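Ticket: gripper quote for the counter cell
Posted 2018-02-18 by Clementina Morais

Hi Benedikt, me again! I've been back through the Starnirar quote and the total still doesn't match what we put in the July plan. The plan says two arms with parallel grippers, working along one long counter, and that's what I've been running in the simulator all week. 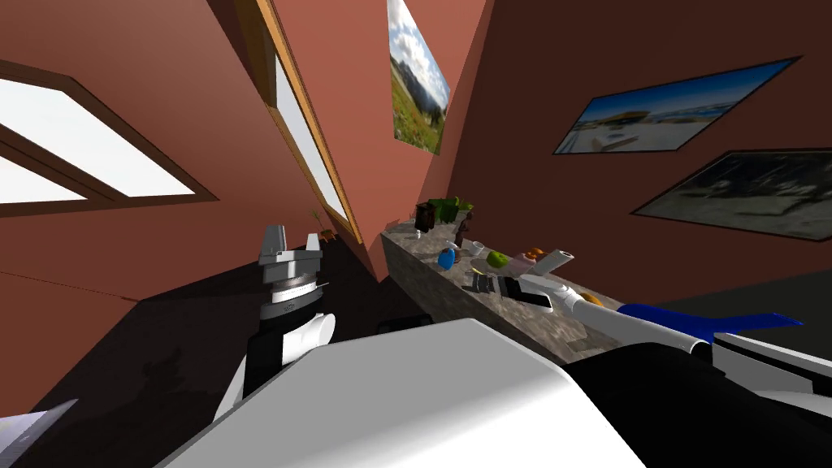
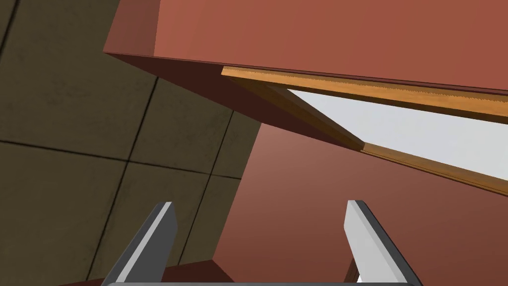
So, the numbers. They've listed 4 spare finger sets at 200 each and I only asked for one (I checked my email twice). Then there's a line for 582 marked "mounting, misc", which I can't match to anything we talked about. Pravlow wanted 226 for their mounting kit and it came with the cable covers, so I'd love to know what the other 356 is buying us.

Tried so far:
- rang Starnirar, got the sales desk, was told to open a ticket (hello!)
- took the spares down to one set in the online basket, but the total didn't budge
- logged out and in again, same thing

I don't want to sign until the spares are sorted, and I'd still like a wider finger option priced up for bottles and cups. Could you ask Kostiuk whether theirs fit the same wrist?

Update from Benedikt Voß: basket fault confirmed, new quote requested. Kostiuk asked as well. Leaving this open.

Recent tickets
Cusell controller, lead time query
Second arm: lease or buy?
Simulator licence renewal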